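5 April 2025

Cold start this morning, engine slow to turn over but it caught on the second try. Resting voltage on the battery was lower than I like after a night parked outside, so I put the charger on it before doing anything else and worked on the brakes in the meantime.

Front left first. Jacked at the pinch weld, stand under the subframe, wheel off. Outer pad had plenty left. Inner pad was down to 2 mm and worn on a taper, thicker at the leading end. The piston pushed back without much force and the boot was intact, so the piston is fine. The slide pins were the problem. Upper one moved freely. The lower one had to be worked out with a wrench on the flats, and the grease on it had turned to something like brown wax. I cleaned the pin with brake cleaner and a gray pad, cleaned the bore with a rag wound on a thin screwdriver, and refilled with silicone grease. It slides with two fingers now.

Front right was even, both pads a little over 5 mm, but I did the pins on that side too.

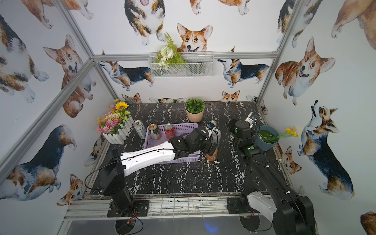
Rotors are the Tridby ones Libor ordered for me when I last did the front axle. Measured in several places with the micrometer and they are still above the discard thickness stamped on the hat. There is a lip at the outer edge on both. Left rotor has light scoring on the inboard face, not enough to catch a fingernail. I will reuse them. New pads are Gindska, the standard compound. The shims come loose in the box, so they have to be seated before the pad goes into the bracket or they shift when the caliper comes down. I had to take the right caliper off again for exactly that.

Bracket bolts torqued per the manual, caliper bolts likewise. Thread locker on the bracket bolts only. Wheel bolts in two passes in a star pattern with the car lowered far enough that the tire would not turn.

Pumped the pedal before moving the car. Fluid came up to just below the max mark. It is darker than it should be. Test strip says change it, and I last wrote down a fluid change on page 19 of the old notebook, so it is due by time anyway. I did not have enough fluid on the shelf for a full flush. Ordered a can from Polák along with a set of bleeder caps, as one of the rear ones is missing.

Bedding in: eight moderate stops on the empty stretch past the grain silos, no full stops, then a few miles of easy driving to let everything cool. Slight smell after the fifth, gone by the time I got back. No pull to the left under braking. It used to pull, and I had been blaming alignment.
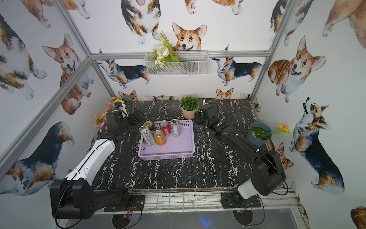

Battery was finished when I got back. Held its voltage for an hour off the charger, then dropped a little under a headlight load, within limits. Negative terminal had a white crust under the clamp. Cleaned it with baking soda and water, dried it, thin coat of petroleum jelly. If it is slow again tomorrow I will measure the parasitic draw with the meter in series. My first suspect is the trunk light switch - it sticks in damp weather.

Kristýna called in the afternoon about her wagon. She has a vibration at highway speed that goes away when she slows down, steady on the throttle or off it. Sounds like wheel balance to me. I told her to look for a missing weight on the inside of the rims before paying anyone. She will bring it over when Norbert is back with the floor jack, mine being too short for her side sills.

Odometer at the end of the bedding run was 218 miles past the last fuel stop, gauge just under half. Consumption looks normal. I will compare at the next fill, now that the left pad is not dragging.

To do: brake fluid when the parcel arrives, rear pad check, wiper blades, re-torque wheel bolts after the next longer drive.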